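Arms on the hanging station - anyone else's site doing this?

steamroom_620
Posted 05/01/2021
Our laundry is trialling a pair of arms from Stonine for sorting and hanging. Management says no jobs go, we just get "redeployed". I've been on the floor 17 years and I've heard that word before.

pressgang
Same pitch at Ruvcombe when the folder came in. We kept our jobs but lost the easy station, the one people used when their shoulders were crook. Ask where light duties will go.

mangle_mum
Bit harsh. I'd happily never put another shirt on a hanger. Our target is 900 pieces a shift and my wrists know it.

steamroom_620
Fair enough, but a shirt laid out flat on a clean bench is one thing. What comes down our chute is a tangled heap, denim and all, and the hanger has to go in the right way round.
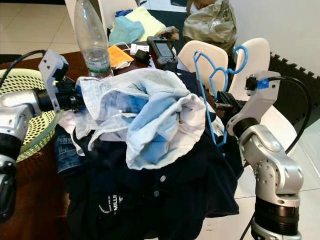 Who fixes the jams once the arms are on the line?
Whoever is standing closest, going by our site, and it never gets added to their job description or their pay.

pressgang
Exactly. Get it in writing before the trial ends, including who's allowed to stop the thing.

mangle_mum
Or ask for the training and the higher classification that goes with it. I did, and got it. Not every change is a rort.

steamroom_620
Glad it worked for you. We've been promised a meeting in February - I'll believe the training when I see a roster with my name on it.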